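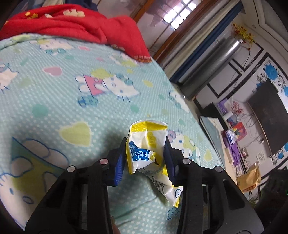
*A crumpled plastic packet over a cat-print bedsheet.*

She has shared a bed with at least one of her children on most nights since the older one was born, and she has written down what the laundry costs her. The notebook is on the kitchen counter when I arrive. The last entry reads 452 loads.

"That's bedding only," she says. "Sheets, pillowcases, the mattress cover. I don't count clothes."

She runs a small bedding repair and alteration business, Grovura, from the second floor of her house in Zalutby. Most of her customers are parents. They bring fitted sheets that no longer fit, duvet covers with broken zippers, and cot sheets they want made into something else. She charges by the seam and doesn't take curtains.

I asked what people get wrong about children's sheets. She said they buy too many sets and wash them too hot.

"You need three. One on the bed, one in the wash, one in the closet. People come in with nine sets and six of them have never been opened. Then the child only wants the one with the animals on it, so that one gets washed to death."

Prints fade first where the child's shoulders go, she says, and the cloth thins in the same place a year or so later. When a customer's sheet reaches that stage she cuts it down the middle, turns the outer edges in, and joins them with a flat seam. Her grandmother did the same with plain white cotton. It takes her most of a morning, and some customers don't like the line down the center.

"I tell them before I cut. If they want it to look new they should buy a new one."

She learned to sew at Pongsiri, a factory that made hotel linen, where she hemmed pillowcases for four years. Her section finished 1256 of them on its best shift. She still has the habit of stacking everything with the fold facing out.

The factory closed its sewing floor in June. She spent that summer working the coat check at Nukadance, a dance hall near the station, and fixing zippers on the side for the people who came in. By fall she had enough work to leave. The first machine cost her 200, secondhand, and she still uses it for heavy cloth.

On stains she is short. Cold water first, soap second, and leave it alone for an hour. She doesn't sell any product and won't recommend one. Wipes are fine for a face or a mattress cover, she says, but on printed cotton people scrub too hard with them and lift the color.

"Dab it, then put it in a bowl of water. It isn't complicated. People are tired at three in the morning, so they scrub."

I asked how many sheets she had repaired in all. She looked at the notebook, which doesn't cover customers' work, and guessed almost 2000.

Her own children are asking for separate beds now. She has the fabric for both - plain green for the older one, and something with boats for the younger - but hasn't cut it yet. The mattresses are coming first, and she wants to measure the depth herself before she puts any elastic in.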